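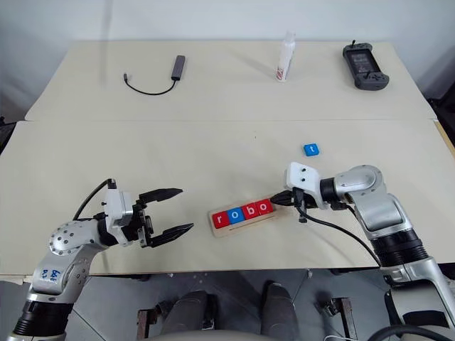
Letter blocks, wooden tray, two arms. One "t" still to go.

Shopping list first, robot second - what I'd tell anybody budgeting for a two-arm setup in a home workshop

Posted Feb 15, 2023

I get more mail on this than on anything else on the page, so I'm putting all of it in one place. Most of you have a quote for a pair of arms open in another tab and want me to say go ahead. Maybe! But get a pencil out first.

My own budget was $3,741 for everything except the arms. I wrote that number on the inside of the cabinet door and I went over it anyway, mostly on dull stuff. Let me save you a little of that.

Start with the tables. Two pushed together gave me more useful room than one deep one, and I can pull the back one away when I need to get behind it. Buy the same model twice and on the same day if you can, so the heights match. Mine are a light cream color and I'd pick that again, because a red or blue block stands out against it so clearly. Check the seam with a straightedge. If a block catches on it when you slide it across by hand, shim the low table before you do anything else.

Next, work out reach before you order, with tape. Put painter's tape down where each arm base will sit, cut a piece of string to the reach on the spec sheet, and swing it. Do both sides. The area where the two strings overlap is where your shared jobs have to happen, and it was a good bit smaller than I'd pictured. My friend Gitau Langat did this on his garage floor with chalk and ended up ordering the shorter arms, which saved him enough for a decent bench.

Grippers! Budget for spare fingers. I use plain two-finger parallel grippers and they cover nearly everything I care about, blocks included. The fancy hand can wait a year. What you want to know from the seller is how wide the fingers open, what a replacement pair costs, and whether you can change them yourself with a normal hex key. I called Nirnent and Clurkano with the same questions and only Clurkano could give me a price for fingers over the phone, so guess who got the order.

Cables are where my money went. Every arm wants power and data, every gripper has a lead of its own, and they all need slack so the wrist can turn. Measure with the arm stretched all the way out, then add a forearm's length. I bought short ones the first time to be tidy and had to buy the whole lot again in April. Get a USB hub too, and get one with its own power supply. Velcro ties are better than zip ties here (you will be redoing it, trust me).

Practice pieces should be cheap. Toy letter blocks are great - all one size, easy to grip, and you can tell from across the room whether the job got done right. I have mine spelling words in a tray. A tray with slots costs next to nothing and gives you a clear finish line. Buy one with a slot or two more than your longest word. A secondhand game controller is worth picking up as well, if your software can use one for nudging an arm by hand. Try it in the store or get a return slip.

Now the lines people leave off the sheet:

- A power strip with a switch you can hit without leaning over the table.
- Shipping on anything heavy. One of my crates was $95 just to get up the driveway.
- Bolts for the bases. Ask which size, they aren't always in the box.
- A label maker, or do what's always worked and write on things with a marker.
- Two weekends. I know it isn't money, but put it down.

About used arms. Chaiwat Thaweesak bought his through the Tsakiris surplus list and he's happy with them, but he went over in person and asked to see every joint move through its full range before he paid. If the seller won't power it up, walk away. Ask for the controller software and any license in writing too. An arm with no license is a very heavy lamp.

For keeping track of it all I use the free Flundlow sheet with one column added, "can this wait?" Go down the list and answer it for every line. On my first try more than half the sheet could wait, including a second camera I was completely sure I needed and still haven't bought.

Next time I'll go over storage for spares, and the drawer dividers a few of you asked me to measure. If you've found a good source for longer gripper leads, send it over, I'm down to my last one.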